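Cat sitter wanted, part-time

Petstead is looking for a cat sitter to cover home visits in Hullema and Lamont from December. Most owners ask for one visit in the morning and one in the early evening, including over Christmas.

Each visit lasts 30 minutes. You will feed the cat, change the water, clean the litter tray and send the owner a short message before you leave. Some of our older cats need tablets, and we will show you how to give them.

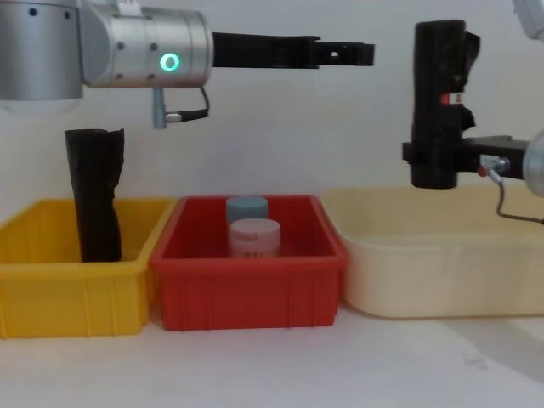
You should be comfortable with nervous animals and able to get between houses on your own, by bike or car. Experience in a cattery or vet's practice is useful but not required. We look after 51 cats in the two areas at present, and a few share a home with rabbits.

Pay is per visit, with a higher rate on bank holidays. We will need two references and a basic DBS check, paid for by us.

To apply, write to Spyros Michailidis at the Petstead office and say which mornings and evenings you are free.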